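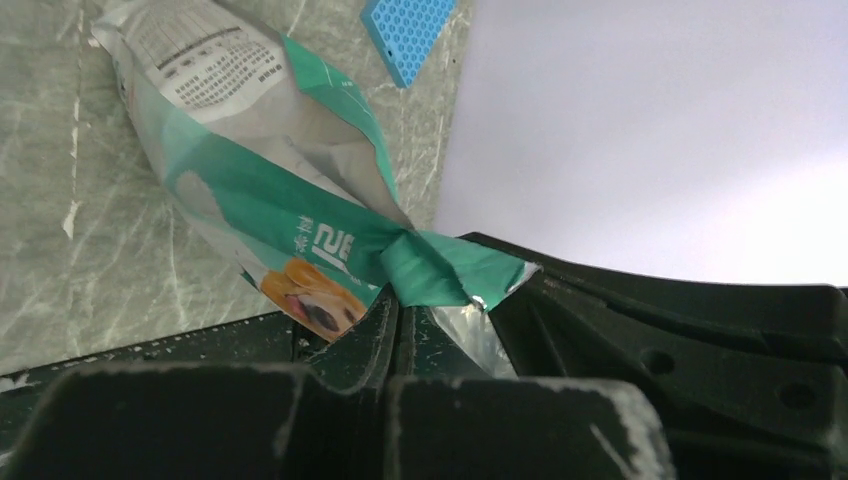

Andader Participant Office

Call for participants: the Roltora household chores study

Andader invites adults who run a home, or who work in a shop, stockroom or kitchen, to take part in a study of what machines can and cannot yet do with ordinary chores. The study is called Roltora. It is run from our workrooms at Skirell and is open to applicants within travelling distance of the building.

Applications must reach the Participant Office by 13/06/2022.

Background to the study

Machines have handled boxes, bottles and sheet metal in factories for many years. The same cannot be said of the things people pick up at home. A half-used food bag changes shape each time it is touched. It may be twisted shut, folded over or torn at the top, and the person who opens it next will deal with it without giving the matter much thought. A robot arm has to be given that skill, or has to gain it from many recorded attempts, and at present it often fails in ways that a person would find hard to predict.

Roltora asks a narrow question. Given a chore that a competent adult would regard as simple, can a pair of robot arms carry it out to a standard which that same adult would accept? Engineers are poor judges of this on their own. They tend to mark a task as done when the object has arrived in the right place. The person who has to live with the result may take a different view, for instance where a bag has been put away with its top open, or a bowl has been left where somebody will step in it.

In the first part of the study we asked 354 households to keep a diary of their chores. From those diaries we drew up a list of 66 tasks, covering food packets, pet feeding, crockery, laundry, small repairs and the tidying of shelves. The part for which we are now recruiting concerns the handling of soft packaging and the clearing of mixed items from a work surface.

What participants will do

Each participant attends two sessions at Skirell. A session lasts half a day, with a break for refreshments.

In the first session you will carry out a set of chores yourself, at your own pace and in your usual manner. You will then be asked to talk through what you did. We are interested in small decisions: where you took hold of a packet, when you chose to use both hands, at what point you thought the job was finished.

In the second session you will watch the arms attempt chores from the same list. Some attempts will be live and others will be recordings. You will score each attempt on a printed sheet and add remarks in your own words. You may also be invited to guide the arms by hand controls for a short period. This part is optional and your payment does not depend on it.

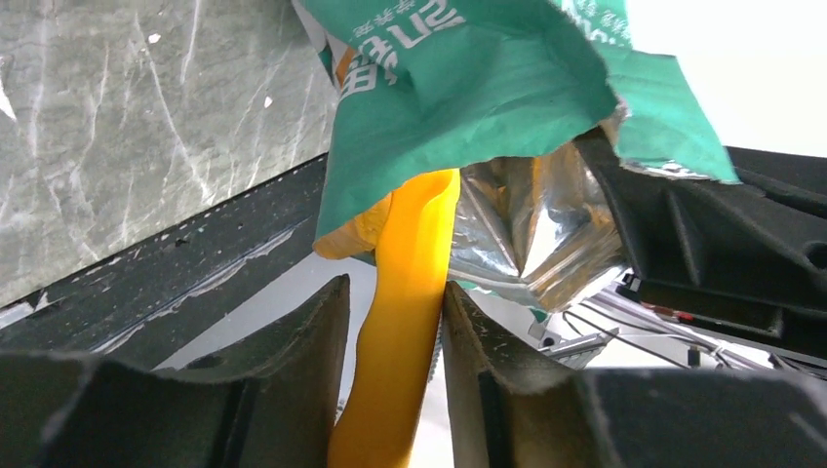 Can a robot open and empty a food packet as well as a person can?

At present, only some of the time. Results depend heavily on the packet, on how it is lying and on how much is left inside it, and a person is still faster and more dependable in nearly every case we have tested.

Who may apply

You may apply if all of the following are true:

You are aged 18 or over.
You do a regular share of the chores in your home, or handle stock, packaging or food as part of paid work.
You can attend two sessions at Skirell.
You can read and complete a scoring sheet in English. Large-print sheets are available on request.

No technical knowledge is required. Applicants who work for a maker of robots or of household appliances are asked to say so on the form. They will be placed in a separate group so that their scores can be looked at on their own.

We particularly welcome applications from people who have limited grip or the use of one hand, and from those who care for somebody at home. These groups were under-represented in the diary part of the study, and their ways of managing awkward packaging may be of more use to us than those of the engineering staff. Carers' costs can be met where they are agreed in advance.

Applicants who keep pets are also needed. Several of the tasks concern pet food and feeding bowls. No animals are present at the sessions, and pets should not be brought to the building.

How the scoring works

The scoring sheet has four headings: whether the chore was completed, whether anything was damaged or spilled, whether the time taken was acceptable, and whether you would have to do any part of it again. The last of these has given us the most useful answers so far. In the trial sessions a number of attempts were scored highly under the first heading and very low under the last, and we now treat the two separately in all our reports.

Participants should not feel that they are expected to be generous. An attempt that looks impressive may still be of no practical help.
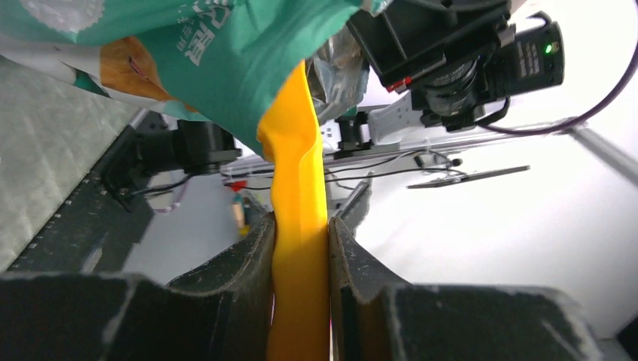
A low score is as useful to the study as a high one, provided that the reason is written down. Equally, if you would be content with a rough result, please say so. The standards that people hold for chores differ a good deal between homes, and we do not wish to build a single tidy standard into the study by accident.

Staff will be present throughout and will answer questions about the equipment. They have been asked not to comment on the quality of an attempt until your sheet has been handed in.

Payment and expenses

Participants receive £100 on completion of both sessions. Those who attend the first session only will receive half that sum. Reasonable travel costs are repaid against receipts. Payment is made by bank transfer after the second session.

There are 40 places.

Safety

The arms work on a raised surface inside a walled bay, and participants remain outside it whenever the arms are powered. Anyone who chooses to use the hand controls will be given instruction first and will be accompanied by a member of staff. The arms move slowly by factory standards and can be stopped at any time by staff.

Please wear flat, closed shoes. Long scarves and loose bracelets should be left in the lockers provided.

Some of the chores involve food and pet food packaging. If you have an allergy, please give details on the application form so that the items in your session can be chosen accordingly.

Your information

Sessions are recorded. In the first session the cameras are pointed at the hands and the work surface. Your voice will be recorded while you talk through the chores, and the sound files are kept apart from the pictures. Names are replaced by a number before any material leaves the Participant Office.

The study library held 3,000 recorded attempts at the close of January. Recordings made with participants will be added to it only where consent has been given, and consent may be withdrawn up to the point at which the results are published. Withdrawing will not affect your payment.

What the results will be used for

The findings will be set out in a public report, written in plain terms, which will state for each of the chores on the list whether a machine can do it, can do part of it, or cannot do it.

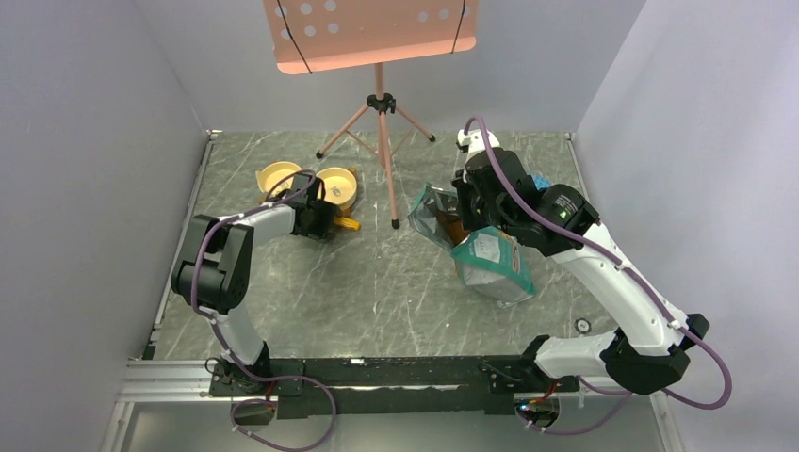
The report will also record how far the participants disagreed with one another, and will reproduce a selection of their written remarks without names. Every participant will be sent a copy before it is released and may comment on any passage that draws on their own session.

Roltora does not test or endorse any product on sale. No part of the study is intended to measure the performance of individual participants, and no comparison between named persons will be made.

How to apply

Application forms may be collected from the front desk at Skirell or requested in writing from the Participant Office. Please give your name, a contact address, the chores you do most often and any adjustments you would need in order to attend. A short note on the packet, lid or container that causes you the most trouble at home would be appreciated, and may be used in choosing items for your session.

Applicants will be told of the outcome by letter or by electronic mail, according to the preference stated on the form. Those who cannot be offered a place may ask to be held on a reserve list, which will be used if a participant withdraws.

The building has step-free access from the Athumani entrance. The main doors on the street side have four steps and no ramp, and visitors who use a wheelchair or have a pushchair with them should go to the Athumani entrance and ring for the front desk.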